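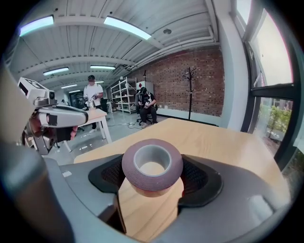
The maroon foam tape, on the pale wood table by the window.

Sunday, May 9, 2021
By Parvathi Nambiar
2 min read

I bought foam tape for the bedroom window in April and have been finding uses for it since. The window rattles when a bus goes by. I had been wedging a folded envelope into the gap, and the envelope kept falling behind the radiator.

The hardware store on Nandmont had white, black and maroon. The white was too thin and the black was sold only in a big pack, so I took the maroon. It is thick, it sticks on one side, and it comes on a light gray cardboard core. I paid $11 for it.

The window took most of an evening. I wiped the frame with rubbing alcohol, let it dry, and cut the tape with kitchen scissors. The scissors gummed up after a few cuts, so next time I would use a utility knife. Don't stretch the tape as you lay it down. I did that on the first side and by morning it had pulled back from the corner and left a gap. The second side I pressed on a little at a time and it has stayed put.

The color does show. With the window closed you see a thin dark red line along the sill. My sister thought it was a crayon mark. I don't mind it.

After that I put short pieces on these:

- the feet of the bench in the hall, which scraped
- the inside of the medicine cabinet door
- the back of the Thampi print, so it hangs level
- the lid of the laundry hamper

The bench was the only failure. Foam is too soft for that much weight and the pieces slid out sideways in 9 days. I scraped off what was left and put felt on instead – the stick-on kind, which I already had in a drawer.

The cabinet door is the best of the lot. It used to bang loud enough to wake people at 30 past midnight, and now it closes with a thud you can't hear from the next room.

I still have over half the roll. The mail slot is next, if I can work out how to get the old bristles off without taking the screws out. They have been painted over at least twice.

Contact | © 2021 Parvathi Nambiar | Back to top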